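In Praise of the Second Trip

My mother used to say that a person who forgets the onions will meet a friend, and for most of my childhood I took this as an old saying from somewhere. I found out much later that she had made it up one evening after forgetting the onions. I have thought about it a good deal this year, because I have become a person who goes to the store twice, and I would like to speak up for the habit before one of my well-meaning relatives cures me of it.

The usual advice runs the other way. Make a list, plan the week, go once, buy enough. My niece, who is kind and very well organized, set me up with a delivery service in March, and for two weeks the groceries came to the porch like the newspaper. Everything was correct. The bananas were fine! I had no complaint I could have put in writing, and I still canceled it, and she was a little hurt, and I'm sorry about that.

What I missed was Somboon, the grocery at the bottom of our hill, which is 600 steps from my door if I don't cut across the church lawn. Lamai Kongkaew has run it for 20 years. It isn't a large place and it doesn't carry everything, and the lettuce on a Thursday can be a sad business, but she knows that I like the small eggplants and she'll tell me flat out when the mangoes aren't worth the money. I don't know what I'd have to click on to get that.

I go down in the morning for bread and whatever is for lunch. Then, somewhere past three, I find I'm out of ginger, or I've decided on soup after all, and down I go again. The afternoon walk is the better of the two. The schoolchildren are out, the man at the tire shop has his radio on, and people who were hurrying at nine have slowed down enough to lean on something and talk.

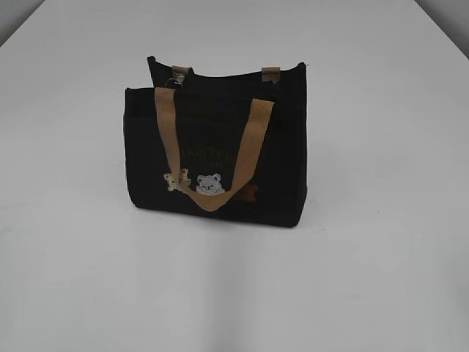 It was on one of those afternoon trips that I got to know Kamonchanok Bunnag, who lives four houses up from me and whom I had waved at for years without ever learning her name, which is a shameful thing to admit. We were both after the last bunch of basil. She let me have it, I felt bad and split it with her on the sidewalk, and by the time we'd climbed the hill I knew about her sister in Tavodcombe and her bad knee and her strong feelings on the new parking rules (she's right about the parking rules). We've had supper together most Sundays since.

Now, I understand that this is easy for me to say. I'm retired, my legs work, and I have a store I can walk to. My niece has a job and two boys and a long drive, and if she went back for ginger every time she wanted ginger she would never sit down. When I was her age I shopped once a week, in a terrible hurry, with a child hanging off the cart, and I'd have wept with joy at a delivery van. So I don't mean to scold anyone who uses one.

But I do think we've gotten into the way of treating every errand as time stolen from our real lives, and I'm not so sure where people think the real life is being kept. A good part of mine has gone by in line, holding a cabbage. Some of the best news I ever got, I got in line. I heard about my oldest friend's first grandchild next to the canned milk, and I cried, and Lamai gave me a paper towel and didn't charge me for the roll.

I've promised my niece I'll keep the delivery account open for when it's icy, and I will. Tonight it's soup again, and I see I'm low on limes.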